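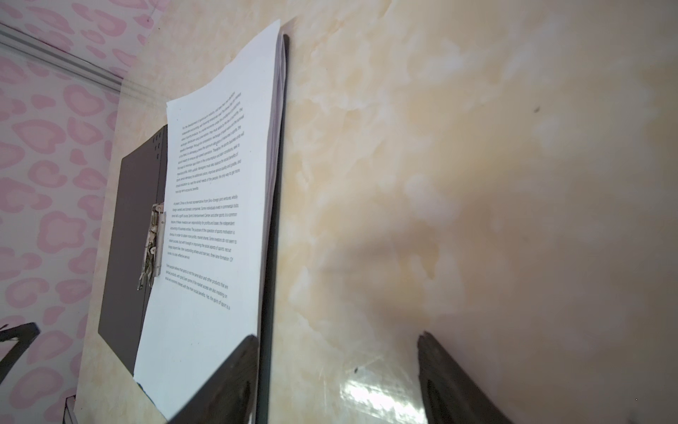 One reader of the previous edition of this guide wrote that the section on filing loose printed pages told staff how to close a binder but never how to load one, and asked that the order of work be set out in full. The steps below replace the former text as of 2022-01-04.

## 4. Loading Printed Pages into a Clip Binder

This section applies to binders in which the sheets are held by a metal clip mechanism along the left margin. For ring-only models, refer to the Heltden supplement.

1. Place the binder on a flat, clear surface and open the front cover fully. The cover may be folded back behind the pages once the stack is in place.
2. Square the sheets on their long edge, then on their short edge. Remove staples and paper clips.
3. Confirm that the first page faces up and that all text runs in the same direction.
4. Lift the lever of the clip with the thumb. Keep the other hand on the back board.
5. Slide the stack under the clip until the left edge meets the stop. Typed text must remain clear of the metal parts.
6. Lower the lever slowly until it locks.
7. Hold the binder by its spine and tilt it slightly. If any sheet shifts, return to step 4.

**Note:** The clip is rated for 300 sheets of standard office paper. Longer reports are to be divided into volumes and labeled on the spine. The Calimlim report, at 479 sheets, is kept in two.

**Caution:** The lever is under spring tension. Keep fingers away from the hinge when lowering it, and do not release it from the raised position.

### 4.1 Curled Top Sheets

Corners of the top sheet tend to curl when a binder is stored upright without its cover closed. Lay the binder flat, close the cover, and leave it under an even weight overnight. Do not fold the corner back against the curl - this leaves a crease that will catch in the document feeder.

### 4.2 Storage

Close the cover before returning a binder to the shelf. Binders held at the Piltbridge reading room are stored upright, spine outward. Those sent to Clendach are packed flat, with the clip ends alternating.

Clips are inspected each February. A lever that does not lock on the first attempt is to be reported and the binder withdrawn from use.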